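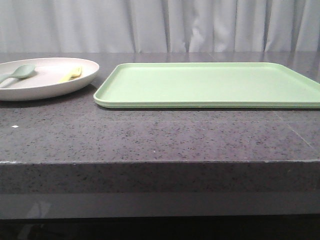

Gurnik two-finger: false "no object" after fault 2228, arm moved at full speed with fork in hand
Forum: Grippers and end effectors > Faults and recovery

benchrow
Posted Sunday

Looking for a second opinion before I file this with Gurnik and Kwan.

Setup: two arms, Gurnik parallel-linkage grippers, Kwan controller. The task is table setting. Plate onto tray, spoon and fork onto plate, then clear it all off again and repeat. The utensils are light plastic. The gripper homes against its closed hard stop and reports finger width from the motor encoder.

What happened, from the log:

The right arm was carrying the fork toward the plate. It made contact with the tray rim on the way down and the controller threw fault 2228 (protective stop, external force). That part was correct. The operator cleared the fault from the pendant. Recovery ran, the gripper re-homed, and the task resumed. The controller then reported "no object" and took the empty-hand branch, which is a joint move back to the ready pose with the speed cap lifted. The fork was still between the fingers. It let go partway through the swing and landed on the floor on the operator's side of the counter.

No injury. It is a plastic fork. The same arms handle heavier things on other days, and I would like to understand this before they do.

Firmware on the gripper is whatever shipped in May. I have not updated it.

palletjack_tom
Posted Sunday

What does the width read after recovery compared to before?

benchrow
Posted Sunday

Before the stop, it read the thickness of the fork handle, as expected. After recovery it read zero. Raw encoder offset between the two home positions is 324 counts.

palletjack_tom
Posted Sunday

Then you have your answer. It homed on the fork.

The homing routine closes until the motor stalls and calls that position zero. If there is a handle between the pads, the stall comes early and the handle becomes the new zero. Every width after that is off by the handle thickness. The object check asks whether the width is greater than the threshold. Width is now zero by definition, so the answer is no.

Convert 324 counts with the ratio in your manual and compare it to the handle with calipers.

benchrow
Posted Sunday

Did that. The counts convert to the handle thickness within caliper error, measured near the middle of the handle where the pads were. I accept the explanation.
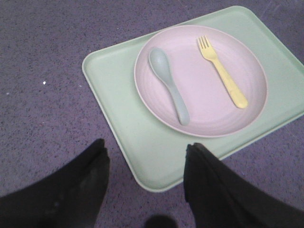 The approach pose for the utensils needs the fingers spread well apart, and the recipe gives that as an absolute width. With a false zero, the fingers open wider than commanded by the thickness of one handle. Going back through older logs, I found another run where the right gripper clipped the spoon while opening over the fork. I had written that off as a vision error and spent most of a day recalibrating the wrist camera. It now looks like the same fault: there was a 2228 earlier in that run, cleared from the pendant, with a re-home in between.

So that makes 2 occurrences I can prove. There may be more that caused nothing visible.

mheidl
Posted Sunday

I don't agree that the homing is the root cause. Homing on an object is well known with any stall-homed gripper, and the Gurnik manual warns against it. The cause is that your recovery sequence calls home at all. A protective stop does not lose encoder position unless gripper power is dropped. Is yours dropped?

benchrow
Posted Sunday

No. Gripper supply stays up through 2228. The home call is in the stock recovery script from the Kwan package. I did not write it. The header credits Tuncay Işık.

tuncay_i
Posted Sunday

That is my script. Some context on it.

It was written for the older gripper interface, where the supply came off the tool flange and a protective stop did cut it. After such a stop the width value was meaningless and you had to home. The script asked the operator to confirm the hand was empty before it went on. The confirm step was a pendant popup, and there is a flag to suppress it for unattended running. Please check whether suppress_prompts is set in your cell config.

mheidl
Posted Sunday

If a flag can suppress it, it was never a safeguard.

tuncay_i
Posted Sunday

Agreed, and it was not documented as one. It is a convenience prompt. The speed cap is not a safety function in that package either. It is a plain variable in the task layer.

benchrow
Posted Sunday

suppress_prompts is set to true. It came with the config I copied from the Trunddale cell, which runs behind a fence. Mine does not. That one is my error and I will put it in the report.

palletjack_tom
Posted Sunday

Two separate problems, then, and I would report them separately.

First, a bad width after recovery. Fix the script.

Second, a speed limit that depends on grasp state. Fix the design. Any grasp check will be wrong sooner or later. Worn pads, a thin handle, slip, a cable fault. If a wrong reading raises the speed with a person in reach, the reading has become part of the safety chain whether anyone intended it or not.

mheidl
Posted Sunday

On the second point I think you are overreacting. The cell has a configured safe speed in the controller and the task-layer cap sits below that. The arm did not exceed the safe speed. It was carrying a fork.

palletjack_tom
Posted Sunday

The safe speed was presumably assessed for contact between the arm and a person. Was it assessed for a part leaving the gripper? Those are different hazards. Some assessments list ejected parts and some don't.

benchrow
Posted Sunday

Ours does not. I checked. The assessment says "light plastic utensils, negligible" and stops there. It does not say anything about a plate coming off at the same speed, and the plate goes through the same recovery script.

mheidl
Posted Sunday

Fair. I withdraw "overreacting" for the plate. I still say the fork on its own is negligible.

One more question. Why did it touch the rim in the first place? You are treating the 2228 as a given. If the arm hits the tray often enough for someone to clear the fault out of habit, that needs attention too.

benchrow
Posted Sunday

The tray gets pushed. It sits directly on the counter with no locating feature, and when the plate goes down slightly off, the tray creeps. The task localizes the tray once per cycle, at the start, so any creep after that is invisible to the planner. Both arms also rest low between moves.
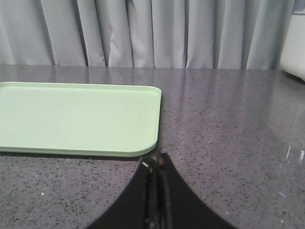
The transit height over the rim was set to 5 mm when the tray was still screwed to a jig. We took the jig out so the tray could be presented at different angles, and I did not revisit the height. Linkage grippers also extend as they close, so the tip sits lower with a thin handle in hand than it does when open. The tool offset in my recipe is for the open position. Part of the clearance is gone before the arm has moved.

palletjack_tom
Posted Sunday

The Kwan tool table accepts a width-dependent Z correction. It is off by default. Note that it reads the same width value, so with a false zero it will correct by the wrong amount. Fix the homing first.

sarkuser_lp
Posted Sunday

We have the Sarkard wrist sensor on a similar cell and use it to check the payload after every recovery. Hold still, read, compare to tare. It would catch a plate easily. I doubt it would catch your fork. Ours drifts more than that between tares.

What does work for small things is to skip the home, and then open the hand over a known drop zone before doing anything else. If something falls out, fine. If nothing falls out, also fine. You home afterward with the fingers known to be clear.

mheidl
Posted Sunday

Opening blind after a protective stop is its own hazard if the stop happened because a hand was in there, or if the object is holding something up. I would not automate it. Operator jogs to the drop zone, operator opens, operator confirms.

sarkuser_lp
Posted Sunday

For an unfenced cell, yes. Ours has a fence and an interlocked door. I should have said so.

tuncay_i
Posted Sunday

I will change the package as follows. Home will only run if the gripper reports loss of position. If it has to run, the prompt will not be suppressible. After homing, the script will compare the new zero to the stored one and refuse to resume if they differ beyond a tolerance. A 324-count shift would have been rejected immediately. The stored value survives a power cycle.

The speed cap I will leave to each integrator, but I will remove the line that lifts it on "no object" from the sample task. People copy that sample.

benchrow
Posted Sunday

Thanks. The zero comparison alone would have caught both of mine. For the cell itself, I have done the following so far:

suppress_prompts set to false.
Home call commented out of recovery, pending the new script.
Speed cap fixed, regardless of grasp state.
Transit height raised well clear of the rim, tool offset redone with the fingers closed.
Tray localized again after the plate goes down.

I then forced a 2228 by pressing on the arm with the fork in hand. Width held its value through recovery, the object check returned true, and the task went on at the capped speed. I repeated it with the spoon, same result. The remaining nuisance is that the fork sometimes ends up beside the plate on the tray, and the check only asks whether it was released. It counts that as a pass.
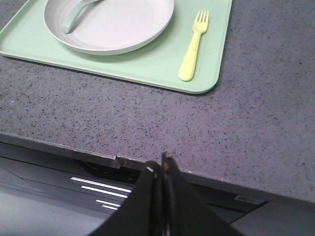

mheidl
Posted Sunday

That last part is a placement check, so a different thread. Before you close this one, repeat the forced stop while the fingers are closing and also while they are opening. You have only tested with a settled grasp. Position should hold in both cases, but I have seen older Gurnik units lose counts if the stop lands during motor acceleration.

benchrow
Posted Sunday

Will do. I'll run it with nobody on the counter side and post the encoder traces here.

palletjack_tom
Posted Sunday

Include the commanded current with the traces. The stall shows up there before it shows in the width.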